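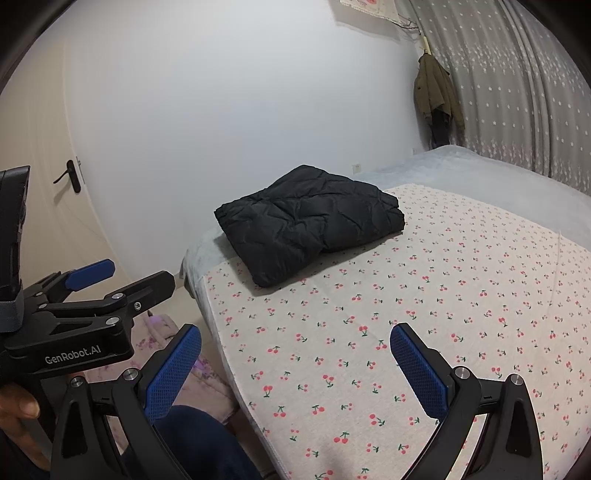

Arside Tyres began in Khairul Khoo's garage with one balancing machine and a kettle, and we still love the work! We fit car, ute and caravan tyres, check your alignment and fix punctures while you wait. Ask us about tread patterns and we'll happily go on a bit. We keep up to 525 tyres at our Nandard workshop, with 40 more sizes on order from Erdem each March.

Our mobile van covers Tultetti and anywhere within 50 kilometres. Come and say g'day!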